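Robot club, end of term

Posted 24th December

The club has finished until the new year, so I have time to write up where we got to. We meet in the upstairs room at Edbridge, and this term was the first one with the kitchen task. The task comes from the Bumville challenge, which we have entered as a team. The final is in April.

The rules are short. The arm has to put away a set of kitchen things after a pretend meal, and each team gets three minutes. Points come off for anything dropped on the floor. You may use your own toy food as long as it is a sensible size.

We spent the first few weeks on getting demonstrations recorded. One person drives the arm and another puts everything back in a different place before the next go. It is slow work and people get bored, so we swap over at the tea break. We have 632 recordings so far. When I went through them at home I threw out the ones where the driver had given up halfway, and that left 578. Our target is 3,000, which I no longer think we will reach by April.

The software is called Lamum, after a spelling mistake in the first folder we made. It trains overnight on the old desktop under the window. The version we have now is fair at fruit and poor at anything with a thin handle. It also goes for the same spot on the table too often, which I put down to us being lazy about moving things in the early recordings.

Last week we worked mostly on the colander. Picking it up by the rim is harder than it sounds, and we tried coming at it from several angles. 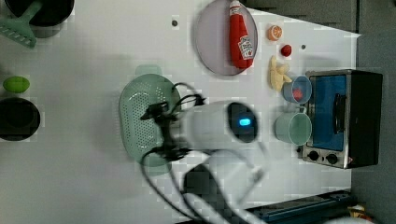 The arm over the green colander, with the toaster oven on the right.

The Szulc rail mount still needs its bolts checked before we start again. I have also asked for more table space, and for a second box so that the toy food stops ending up in the cable drawer.

First session back is at the usual time. Bring your own mug.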